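Home | Forums | Storage | New posts | Search

Blue drive trays: screws or no screws?

Hằng Lò
Pulling the 3.5-inch drives out of an old white desktop case on Saturday. They sit in blue trays. Going back in, do I need screws or will the tray hold the drive by itself?

brimix301
Depends on the tray. Some have pins that go in the side holes of the drive. If yours has pins, leave the screws out.

dernura_dave
Disagree. I always use screws if there are holes for them. Two of mine buzzed for months without.

Hằng Lò
Photo of one, underside of the drive showing.
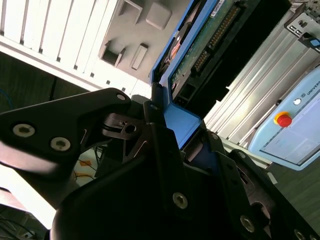 3.5-inch drive in its blue tray, circuit board side showing, case open behind.

nutitz
Mind the green board on that side. Hold the drive by its edges and don't put it down on a metal bench with the board facing down.

brimix301
Can't see any pins from that angle. Flex the side of the tray out a bit and have a look.

Hằng Lò
Pins on both sides, thanks. Leaving the screws out for now.

dernura_dave
Your call. If it hums, you know my answer.

nutitz
Label the cables before you unplug the other drives. Masking tape is fine.

Related threads
120 mm fan rattles on cold mornings
Labelling old drives before storage
Colour codes on front panel leads

Last updated: November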